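Pronddale Room Planner for two-arm robots

Product code: Planner 3
Supplied by Brendard
Licence: single site, 31 named users
Delivery: download, activation on receipt of order

Pronddale is a simulation package for buyers who need to settle on a two-arm robot before the money is committed. You build the room, load a robot model, and run the reaching and gripping work you have in mind. The results can go straight into a purchase request or a tender.

Most of our customers come to us at the budget stage. They have a quote for the arms and a rough idea of the job, but no firm answer on reach, gripper type or how much floor the base will need. Getting these wrong is expensive. A change of gripper after delivery usually means new fingers, new wiring and another visit from the installer, and a base that is too wide for the room can't be changed at all.
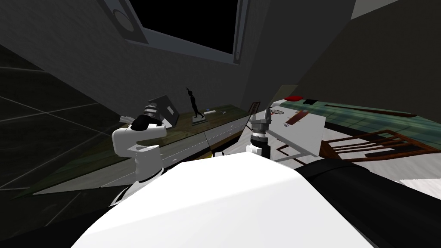 Two-arm model at work in a furnished room, with both grippers raised.

What is included

The standard licence covers the planner itself, the room editor, the furniture and small object library, and the base set of robot models. Any model can be fitted with different grippers on the left and right arms. Each camera on the robot can be viewed separately, so you can check what the robot will see from its body and what it will see from the wrist. Views are saved with the run they belong to.

Tables, chairs, counters and drawer units are supplied at common household sizes and can be resized. Floors and walls have a choice of surfaces. If your own room has dark tile or a patterned covering, set it up that way from the start, as it affects the camera trials.

Bjarnason arm models are sold as an add-on. They include joint limits and payload tables and are updated when the maker changes a part. Customers on a support plan receive the updates without charge.

Choosing grippers

We suggest running your trials with the widest object and the thinnest object on your list before anything else. A parallel gripper that opens far enough for a box may be awkward with a sheet of paper or a flat tray. Check the approach as well as the grip. Low positions near the floor and positions close to a wall are where the palm housing tends to get in the way, and a short finger will make this worse.
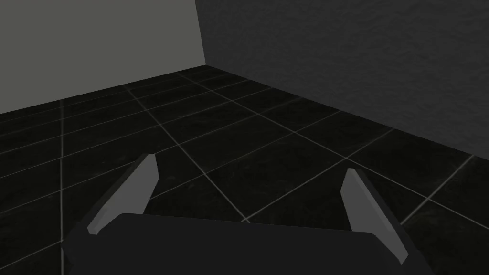 Run every approach with the fingers open first, then repeat it with the object held. The planner records both as separate entries, and the clearance report lists the closest distance between the gripper and any fixed surface. If the report shows contact, try a longer finger before you move to a smaller gripper. Fingers cost less, and in most quotes they appear as a separate line.

Fingers are not interchangeable between makers. Keep spare sets on the same order as the gripper – small orders placed later tend to attract a carriage charge.

Planning the room

Measure the real room before you open the editor. You will need the floor dimensions, the height of each working surface, door widths, and the position of anything that can't be moved. Window frames and skirting should be included where the arms will pass close to them. Chairs are often left out and should not be. They are the item most likely to be in the wrong place on the day.

Allow for a robot turning with both arms partly raised, which takes more floor than the base drawing suggests. The planner will draw the swept area on request and add it to the report.

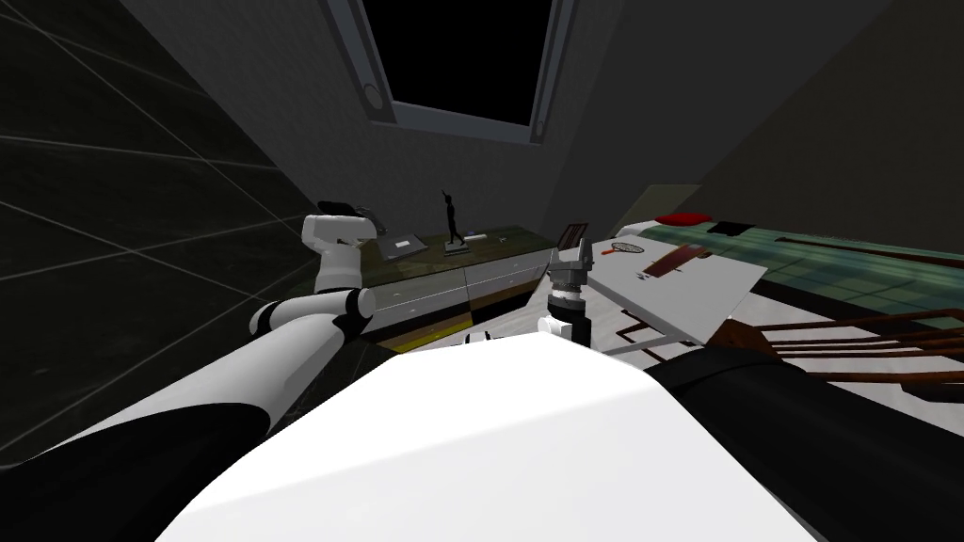 Once the layout is fixed, run the full task list 100 times with the small objects shifted slightly between runs. This is the default setting and is enough for a budget decision. Longer batches can be left overnight. The summary gives completed runs, failed grips and contacts with furniture, listed by arm, and can be exported as a spreadsheet.

Treat the results as a guide to what to buy. Cable routing, floor loading and guarding are outside the package and should be checked by your installer. Plarkeck carries out site surveys for our customers and will work from an exported Pronddale layout.

What to budget for

Planner licence, paid once
Bjarnason arm models, if required
Support plan, renewed each December
Site survey by Plarkeck, quoted separately
Training, half a day, online or at your premises

A workstation with a dedicated graphics card is needed and is not supplied. The minimum specification is sent with every quote.

Trial and ordering

A trial licence lasts 3 weeks and has all features switched on, apart from the spreadsheet export. Layouts made during the trial carry over to the full licence. To request a quote, send us the number of users, the arms you are considering and whether you want the survey included. Orders received before 2 pm are activated the same working day.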